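Fancy teaching a robot to open doors? We need people for May and June

Hi, I'm Marjatta Sjöberg and I run the teaching sessions at Katari. I'm after 15 people who'd like to spend a morning or an afternoon steering a robot arm by hand, so that it can learn from what you do. No experience needed! If you can hold a controller and don't mind doing the same thing again (and again), you'll be grand.

You start with easy pushes and pulls on flat panels, then move on to edges and corners, where you have to feel your way in with the fingertips. It's fiddly at first and oddly soothing after that. 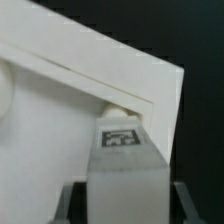
Each session lasts three hours with a proper tea break, and most people get through roughly 42 tries in that time. Botched ones are fine, we keep those too. I'll sit next to you for the first 20 minutes and then leave you to it, unless you like company.

You need to be over 18 and able to get to our workshop on the Derese estate. Left-handers very welcome, I've only got one so far! We pay by the session and cover your bus fare.

Drop me a line through the Katari contact page by 8/6/24, and tell me whether mornings or afternoons suit you.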